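Search this site Search

Thursday, gone ten at night

I ought to be in bed, but the kettle has just boiled and if I don't write today down it will slide off with all the others. I've been three weeks in the new flat and today was the first day it felt like somewhere I live, which is a strange thing to be able to put a day on.

It started with the bus. I have been walking down to Hernow every morning because I couldn't make sense of the timetable, and this morning it was raining sideways, so I got on the number 15 and hoped. It goes the long way, up past the allotments and round the back of the school, and I had no idea there was a view up there! You can see right across to the water. I sat with my bag on my knees and felt like a visitor.

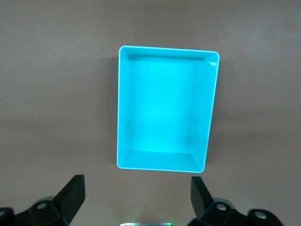
I got off two stops early for bread. The bakery is called Plaretti and I had been put off by the smart lettering on the window, but inside it is all steam and elbows and people calling out for rolls. I bought a seeded loaf and then, because the woman behind me said I must, a bun with almond paste in it. I ate that under the awning with the rain coming off the edge in strings. It was still warm in the middle. I may have to watch myself with that place.

Home by four, and then I finally tackled the boxes in the hall – the five I'd been walking round sideways. Mostly books, and one full of my mother's letters, which slowed me down terribly. She wrote the way she talked, with the weather first and the news last. I read until the light went and my foot had gone to sleep.
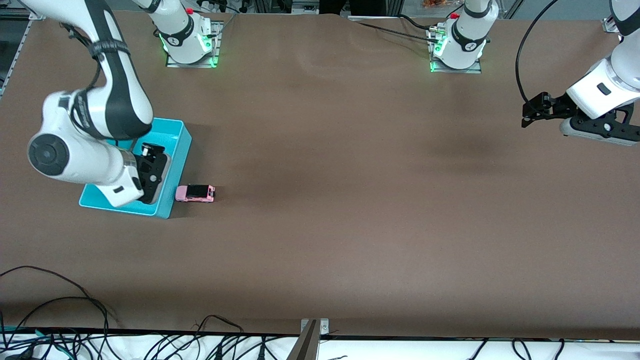 The blue tray, with both arms over the table.

Supper was from Srisuk on the corner, as I had nothing in but the loaf. Noodles, plenty of lime, and a little pot of something so hot that I had to stand at the open window for a bit. While I was there the upstairs piano started up. It's the same piece every evening, and the same stumble near the end, and tonight they got through it. I very nearly clapped.

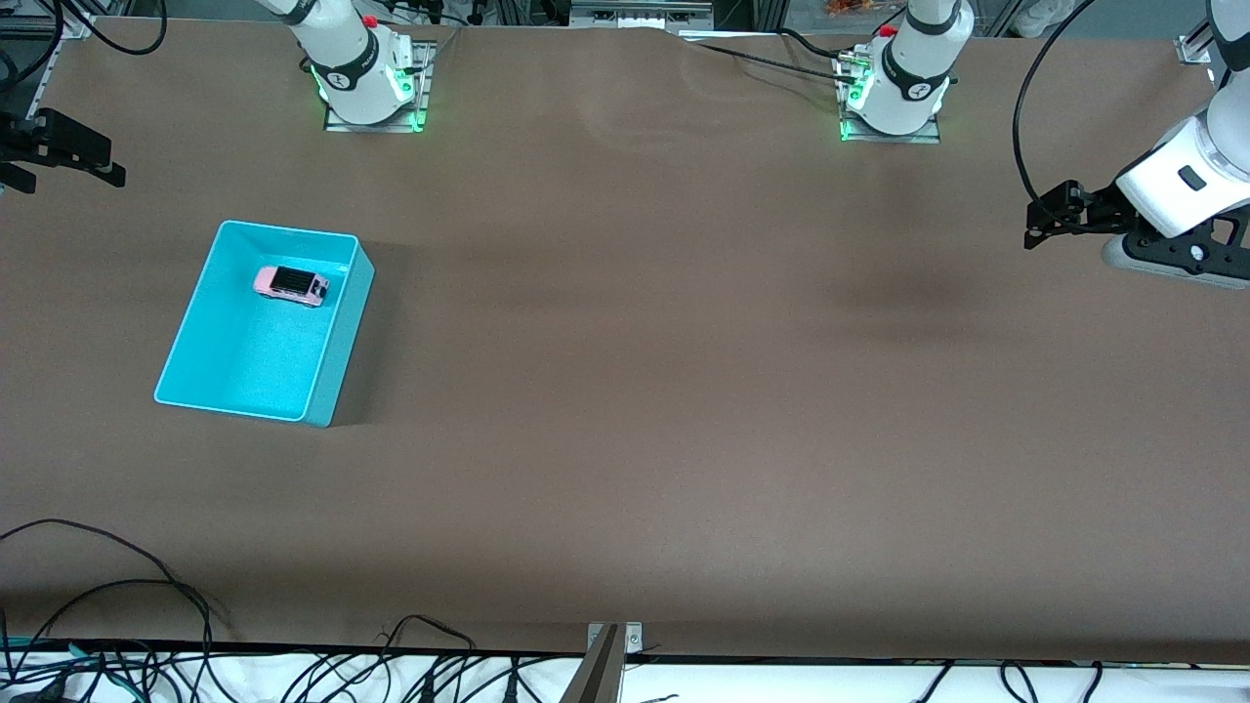

I've put the Olberg lamp by the chair instead of the bed and it's much better there, though the flex only just reaches. Curtains next, I suppose. I measured the window twice and got two different answers, so I shall do it again on Saturday in daylight.

The rain has stopped. I can hear the gutter dripping and somebody's gate going. There's half the loaf left for breakfast, and I think I'll take the bus again.

Filed under: Diary, Home, Small days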